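Search this site Go

Wurcombe promises to take back old plastic tubs

Mar 14, 2019
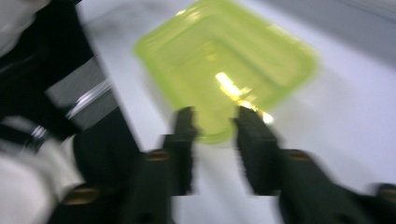

Wurcombe council says residents can hand in worn food-storage containers at 4 drop-off points from next month. Contractor Altus will collect them — for a fee it won't disclose.

The council's flyer claims over 400 households have "shown interest", but doesn't say how they were asked. An earlier trial, announced in October, ended without a published report.

Spokeswoman Muireann Moriarty said coloured tubs would be accepted. Asked where the plastic would be sent, she said that was "still being finalised".

Contact us | © Wurcombe Kruger | Back to top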